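Club robotique Sakville – préparer l'exercice de tri

Ouvrez la scène simulée et chargez la table perforée. Gardez les deux assiettes, la rouge et la noire, ainsi que la banane. Réglez la vitesse du bras à 5 %. 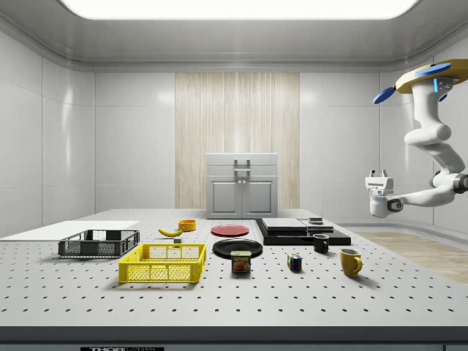 Byung-chul Koo signale que le fichier Esari doit être rechargé après chaque changement de vitesse.

Passez ensuite à la caméra proche du bras – touche V – et visez le centre de l'assiette noire.
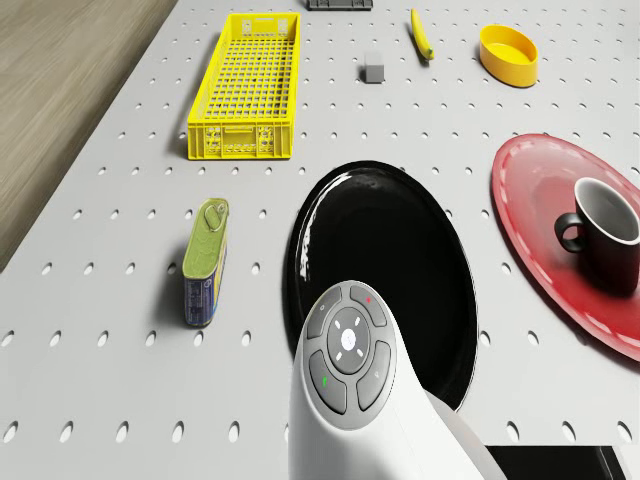

Combien d'essais faut-il enregistrer ? Le club en demande 300 par équipe, à rendre en novembre.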